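The Arm on the Pine Table

By the time I got my shoes off, Ehsan Bakhtiari was already on his knees with a flashlight in his teeth, looking for a screw. It was a very small screw. It belonged to the left half of a gripper, and it had rolled somewhere under the table, and he wasn't going to start the morning's work until he had it back. (He found it in the cuff of his own pants.)

Ehsan looks after small robot arms for a living. He used to service packing cells at Brulletti, big orange-fenced things that could fold a car door, and he left to start a two-person outfit called Waken with his old shift partner, Davoud Tabrizi. Now they set up and maintain tabletop arms for labs, workshops and the odd stubborn hobbyist, and I'd asked to tag along because I wanted to know what "maintain" means when the machine fits on a kitchen table.

Mostly it means cleaning, then tightening, then cleaning again! Dust gets into the jaw slides, and dust plus a little grease makes a gray paste that Davoud calls pudding. He scrapes it out with a wooden toothpick and wipes the rails with a lint-free cloth. After that comes one drop of light oil on each side, and he is very firm about one drop. I watched him put on two once and then spend ten minutes taking the second one off.

Next they check the bolts at the base. A loose base is the most common complaint they get, and it never gets reported as a loose base. People write in to say the arm has "gone vague" or "lost its nerve." Ehsan has a torque driver set for the job and a paint pen for marking each bolt head once it's done, so next time he can see at a glance whether anything has crept. I've since done this to my bike.

The cable gets more attention than I expected. It has to hang with enough slack that the arm can reach its far corner without tugging, but a loop that's too big will catch on things. Davoud moves every joint slowly through its whole range by hand, power off, with two fingers resting on the cable the entire time. He closes his eyes for it. I thought he was kidding around, but he says he feels a snag sooner than he sees it.

Then comes the part I'd been waiting for, the zeroing. The arm has to be told where its own home is, and every joint gets nudged until two little notches line up. The log on this one said 731 hours since the last service, and the elbow had drifted just enough to matter. You wouldn't notice it waving around in the air. You'd notice it when the jaw came down toward something small and landed beside it.

So they test low and close, with things people really have lying around.

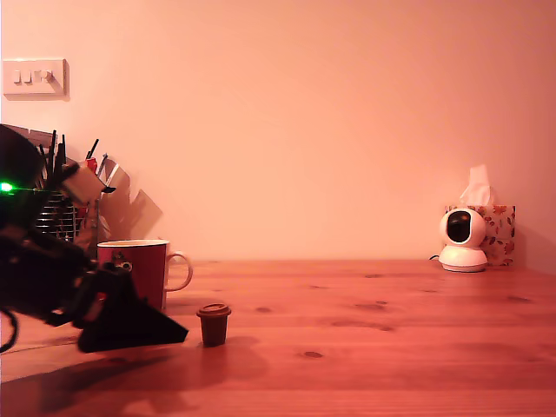

The rule is to come in slow, with the jaw just clear of the wood, and stop before contact. Ehsan keeps one hand on the off switch and talks to it under his breath -- "easy, easy" -- like he's backing a trailer down a boat ramp. If the height looks right he lets it go for the grab. If it doesn't, he goes back to the elbow and starts over, and he doesn't seem to mind that at all.

A full check is 40 grabs, and he writes each one down in pencil. I asked why he doesn't let the software keep score, and he said it does, and he likes to have something to argue with it about. Fair enough. The next visit is penciled in for September, and I've been told I can come back if I bring my own toothpicks.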